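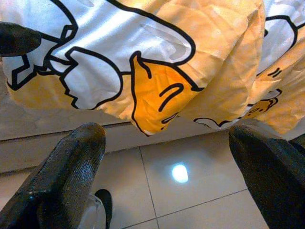
The sleepy egg yolk one, close up, so you can see the print and the creases

Date: May 30, 2018
Subject: Re: [jorkstead-stitchers] washing printed cushions without wrecking the print
To: jorkstead-stitchers list

Hi everybody,

I've been meaning to answer this since it came through and then the weekend got away from me, sorry! The original message is pasted in so those of you on the digest don't have to go digging.

> I have a big printed cushion, cartoon type, shiny smooth fabric with
> a lot of black outlining, and it needs a wash badly. There's no zipper
> that I can find and the care tag was cut off before it got to me. I'm
> scared of two things: the black running into the white, and the filling
> going into one giant lump. Has anybody on here done one of these in a
> regular home machine? Also mine has gotten wrinkly down one side and I
> don't know if I'm allowed to iron it. Any advice welcome, it's for a
> kid's room and the kid is watching me like a hawk.

Okay, so I have opinions! We have a whole pile of cartoon stuff in this house and the one in the photo is my daughter's favorite, the droopy yolk with the closed eyes and the little tuft on his head. I love him too, he looks how I feel at six in the morning. The print is pretty much the same setup as yours sounds like: bright white, a yolky yellow-orange, and thick glossy black lines around everything, including all the zigzaggy cracked shell parts. If any black was ever going to travel into white, I figured it would be on this guy.

First thing I'd do is the wet cloth test. Take a white rag, get it damp with cool water and one drop of dish soap, press it on a black line somewhere on the back and leave it for 4 minutes. Then rub a tiny bit. If the rag stays white, go ahead. If it comes up gray, stop right there and just spot clean the thing, it isn't worth the tears. Mine came up clean, and so did my sister's (hers is a taco).

About the zipper: run your thumbnail along every seam, because some of them have one of those hidden ones with no pull tab. You can work it open with a paper clip. If there really isn't one, look for the spot where it was sewn shut by hand at the factory. It's usually a few inches long and the stitches look a little different from the rest. I have opened that seam on several of ours with a ripper, pulled the stuffing out into a pillowcase, washed the cover by itself, and then ladder stitched it closed. It's an evening's work and you'll find fluff on the cat for a week, but the cover gets so much cleaner that way.

If you don't want to open it, then it goes in whole. Mine goes inside an old duvet cover tied off with a hair elastic, cold water, delicate, the slowest spin I've got. My machine has a 60 minute gentle cycle and that's the one I use. I put two bath towels in with it to keep the drum balanced (the first time I didn't, and the washer tried to walk out of the laundry room). Liquid soap, maybe half what you'd normally use. I skip softener on anything shiny, it left a kind of film on a satin pillow I had and I never got it off.

Drying is the boring part. No heat! I know, I know, it takes forever. I lay it flat on a rack over the tub and every time I walk past I turn it and give it a good punch in the middle. That's what saves you from the giant lump. If you do get lumps, stick your fingers in from both sides and pull them apart while it's still a little damp, they come loose much easier than once it's bone dry. In October when it rained for days I gave up and used the dryer on air only, with tennis balls in socks, and that was okay too. Loud, though.

Now the wrinkles. Look at the picture again, over toward the right on the yellow-orange part, and you can see ours has them too, all those soft little ridges. I don't think you'll ever get rid of them completely on a smooth fabric like this and personally I've quit trying. Do NOT put an iron straight on the print. I did that on a tote bag with the same kind of glossy black outlines and the outline came up with the iron, a whole eyebrow gone. If it bugs you, hang it in the bathroom while somebody takes a long shower and smooth it with your hands after. Adding stuffing helps too. A lot of the time the cover is wrinkly on one side simply from the filling having wandered over to the other side.

Speaking of stuffing, I still have part of the box from our Bindeo group order, the fluffy kind, not the beads. I paid 114 dollars for the whole thing which seemed insane at the time but it has redone every pillow on the couch and I'm still not at the bottom. If you're local I'll bag some up for you, bring a trash bag to the next Sustavbridge meetup and I'll fill it.

Oh, and for whoever asked in the other thread about thread (ha), I close these with plain polyester, doubled, in a color that matches the part of the print where the seam lands. White on the white, orange on the orange. Karagiannis on the square has a yellow-orange that's a dead match for our yolk, it's number 132 on their rack. Go in the morning, the parking is terrible after lunch.

Let us know how it goes and whether the kid approved! And if anybody has a trick for getting marker off that shiny white, please write, I have a second cushion waiting and I'm afraid to touch it.

Hugs from the laundry room

--
jorkstead-stitchers mailing list
To switch to digest mode, send a blank message with DIGEST in the subject line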